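About Idari

Idari is a research group of nine people working on two-armed manipulation of small parts with attached wires. We were set up inside Ullenico, a contract assembler of small electromechanical products, and became a separate company when the work outgrew the test bench there. Ullenico is still our first industrial partner and supplies most of the parts we handle.

What we work on

Rigid parts with known shapes are well covered by existing methods. A part with leads on it is harder. The body can be located and grasped, but the leads catch on neighboring parts, drag them along, and end up in places the planner did not expect. A wire harness has no fixed shape at all. Most of the kitting labor at Ullenico goes into exactly these items, and most of the failures we log come from the wires, with the bodies they are attached to causing few of them.

Our current line of work is a method we call lead-aware grasp selection. Given an overhead view of a bin, the method scores each candidate grasp on two terms. The first is the usual one: how well the fingers close on the part. The second estimates how many other parts will move when this one is lifted. The estimate comes from a network trained on recorded picks, using the view before the lift and the view after it. The planner then takes the grasp with the best combined score, or, if every score is low, uses the second arm to hold down a neighboring part while the first arm lifts.

The hold-down step was proposed by Shu-fen Ho, who leads the planning work. It was added late, after it became clear that scoring alone could not separate parts whose leads had already looped through one another.

The work cell

The cell is deliberately plain. Two arms face a white table. Parts wait in yellow trays on the left and right, one kind of component to a tray as a rule, and a steel tray between them serves as the target area. Typical stock is small solenoid-type components with thin leads, round circuit boards, and wire harnesses of several kinds. Trays are filled by hand and are not tidied before a run.

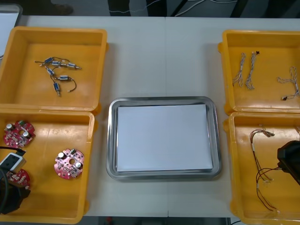 A run ends when the requested kit is in the target area or when the time limit is reached. Between runs an operator returns the parts to their trays and disturbs them by hand, following a short written procedure so that the starting conditions are comparable. Wai-kit Huang maintains that procedure along with the cell hardware. Calibration is repeated at the start of every session and whenever a tray is replaced.

Results so far

The training set contains 1,364 recorded picks. Evaluation was done on a separate set of 600 picks, split evenly between the baseline and the new method, with the same components and the same operators. The baseline used the first scoring term only.

Lead-aware selection reduced the number of picks in which a second part was lifted or dragged out of its tray. The gain was largest for the solenoid-type components and smallest for harnesses. Circuit boards showed no measurable difference, as expected for parts without leads. The hold-down step adds 8 seconds each time it is used — too slow for a production line at present, and the main subject of our current work.

Two limits should be stated. The method has been tested only on trays holding a single layer or a shallow pile. It also treats each lead as belonging to the nearest body, and this assumption fails when long harnesses cross.

Shared data and tools

The recorded picks are kept in Umali, our internal format for paired before-and-after views with arm trajectories. Yung-ching Liu wrote the reader and the annotation tool. We plan to release both in June, together with the evaluation split. The trained network will stay with Idari and its partners for now.

People

Hrefna Hauksdóttir — director, perception research
Shu-fen Ho — planning and two-arm coordination
Siu-fong Chang — learning methods, evaluation
Yung-ching Liu — data and software
Wai-kit Huang — cell hardware and operations

Four part-time operators complete the team.

Working with us

We accept a small number of partner projects each year. A suitable project involves parts with leads, cables or harnesses that are presently sorted or kitted by hand, and a partner who can lend us real stock, including damaged pieces. Visits to the cell at our Braltimby site are by appointment. Please send part drawings, if available, and a short account of the present manual process.

Page last revised 3/21/26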